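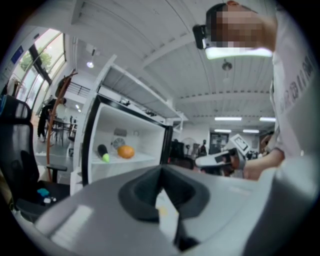
El trabajo de preparar demostraciones para los robots de picking fue, de todos los puestos que seguimos en Follell, el que más nos costó describir, y también el que más ha cambiado lo que el personal entiende por «estar en el almacén». Hasta la llegada del programa, quienes hoy lo ocupan pasaban el turno entre estanterías, con la lista en una mano y la mercancía en la otra; ahora siguen cogiendo y colocando cosas, pero el resultado de la jornada son grabaciones. En la figura 4 se aprecia bastante bien lo modesto del material con el que se trabaja: una berenjena y una naranja en el hueco inferior de un mueble blanco, una pinza blanca que se maneja con la mano y un dispositivo sujeto a la frente de la persona que la lleva. Varios participantes nos confesaron, entre risas, que en casa no sabían muy bien cómo contar a qué se dedicaban. Una mujer que había pasado media vida en recepción de mercancías nos dijo que su hija la imaginaba construyendo androides – y que ella, por no decepcionarla, tardó semanas en hablarle de la fruta.

Figura 4. Manipulación de objetos cotidianos con pinza de mano y dispositivo frontal.

Conviene detenerse un poco en el recorrido que llevó a estas personas hasta la sala de grabación, porque condiciona mucho de lo que nos contaron después. Entrevistamos a 31 trabajadores de los dos centros, el de Follell y el de Trukport, en las afueras de Urascombe, y volvimos a hablar con casi todos en abril, cuando los turnos nuevos ya estaban asentados. Ocho de ellos habían pedido el cambio por iniciativa propia, casi siempre por dolores de espalda o por las noches. Los demás fueron propuestos por sus encargados, y aquí las versiones difieren: lo que desde la oficina se presentó como una oportunidad fue recibido por algunos como una manera amable de sacarlos de la línea. Kalkidan Tsegaye, que realizó buena parte de las entrevistas en Trukport, anotó en su cuaderno que la palabra «probar» aparecía una y otra vez: los habían mandado a probar, y seguían probando muchos meses después.

En cuanto a la tarea misma, lo primero que mencionan casi todos es el ritmo. Un operario con experiencia puede completar hasta 500 demostraciones en una semana, cada una muy corta, y entre una y otra hay que recolocar los objetos, revisar que la grabación se haya guardado y volver a empezar. Físicamente es más llevadero que el almacén, y en esto hubo un acuerdo que nos sorprendió por lo unánime. El cansancio, sin embargo, no desaparece: se muda a la muñeca, al cuello y sobre todo a la atención. «Antes pensaba en mis cosas mientras cargaba», nos explicó un participante de Trukport; «ahora tengo que pensar en cómo cojo una naranja, que es algo que no había pensado nunca». Otros hablaron con verdadero cariño de esa misma exigencia. Descubrieron que tenían un modo propio de acercar la mano, de girar un poco antes de cerrar, y que ese modo, tan suyo, merecía de pronto la curiosidad de los ingenieros.

De ahí nace una cuestión que atraviesa todas nuestras entrevistas, la del reconocimiento del oficio. El protocolo pide movimientos limpios, sin titubeos, y los revisores descartan las tomas en las que el operario corrige a medio camino. Para los veteranos esto resulta desconcertante, pues corregir a medio camino es justamente lo que saben hacer mejor. En Follell se acordó finalmente conservar una parte de esas tomas con una etiqueta aparte, a propuesta del propio turno de tarde, y las personas que intervinieron en la discusión la recuerdan como el momento en que empezaron a sentirse parte del proyecto. En Trukport no hubo nada semejante. Allí el criterio llegaba ya escrito, y las dudas se resolvían por correo, a veces con días de retraso.

Queda, por último, la pregunta por el futuro, que nosotros procurábamos dejar para el final de la conversación y que ellos solían sacar al principio. La mayoría da por hecho que los robots terminarán ocupando los pasillos que dejaron atrás – unos lo dicen con resignación, otros con una especie de orgullo de maestro. Lo que piden es bastante concreto: que la categoría profesional figure en el convenio, que se pueda volver al puesto anterior sin perder antigüedad y que alguien les enseñe, de vez en cuando, qué ha aprendido la máquina con lo que ellos grabaron. Sobre esta última petición volveremos en la sección siguiente, al tratar las reuniones de retorno.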